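Foam Strip, Lint and Other Small Workshop Jobs

I spent most of August putting off the garage, and then I did the whole thing in one long stretch with the radio on and the big door up. A few things I picked up along the way, in no special order.

Start with the screws. I had a coffee can that must have held 1,000 of them, all mixed, and I'd been digging through it for years! Tip the lot onto an old bed sheet, pull out the long ones first, then the washers, and leave the tiny stuff for last. When you get bored, gather up the corners of the sheet and hang it on a nail until you feel like it again. I got through mine in two evenings.

My drawers are the cheap Skamwood kind and they stick every summer. A plain white candle rubbed along the runners fixes that (I've tried soap too, but it goes gummy on me). Do both sides, slide the drawer in and out a few times, then wipe off the crumbs.

Now, foam strip. I love the stuff. I use the black kind from Jorkura anywhere metal rattles against metal — cabinet doors, the lid of the tool chest, the panel behind the shop fan. Wipe the metal with rubbing alcohol, let it dry, and lay the strip down without stretching it. If you pull it tight it creeps back and leaves you a gap at the end. Press it down with your thumb and give it a night before you shut anything on it.

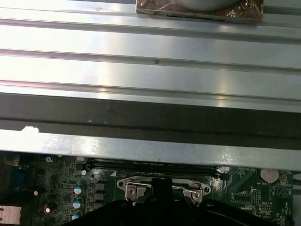

Black foam against ridged sheet metal, with a bit of white fluff on the bar.

Lint and foam crumbs get everywhere on a job like this. A loop of masking tape around two fingers picks them up much better than a rag. For smudges on bare metal I use a barely damp microfiber cloth and go along the length of the piece, never in circles, then buff it dry with an old T-shirt.

Old foam that's gone crusty is another matter. Warm it with a hair dryer, lift one end with a plastic scraper, and keep the heat just ahead of the blade. My Grider scraper cost me 7 dollars and it hasn't scratched anything yet. Cooking oil takes off the sticky leftovers, and dish soap takes off the oil.

Oh, and label your glue with the month you opened it! I threw out two tubes that had gone solid, and one of them I'd only used once.

Next up is the shelf over the washer, which sags in the middle and has a paint can under it for now.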